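Magazine > Body > Skin & Sleep

Does a bad night show on your face?

Short answer, yes. Longer answer, less than the cream ads want you to think.

A sleep clinic in Lorau followed 862 adults, all shift workers or parents of small kids. Skin checked in the morning, same room, same light. Water loss through the cheek was up after just 2 short nights. Fine lines, no real change. Dark circles, well, yes.

Puffiness was the big complaint. Gone by lunch for most poeple, the clinic says.

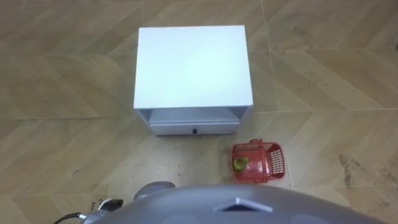

What helped

Going to bed earlier. Boring, but it beat the night cream from Dristel, which did about as well as a plain drugstore lotion. Around 200 of the group tried both.

Cooler bedroom, less itching. Alcohol late in the evening made everything worse, redness most of all. Silk pillowcases weren't tested, so stop writing in. The follow up on older skin is due in December.

Contact | Copyright Vernau Magazines | Back to top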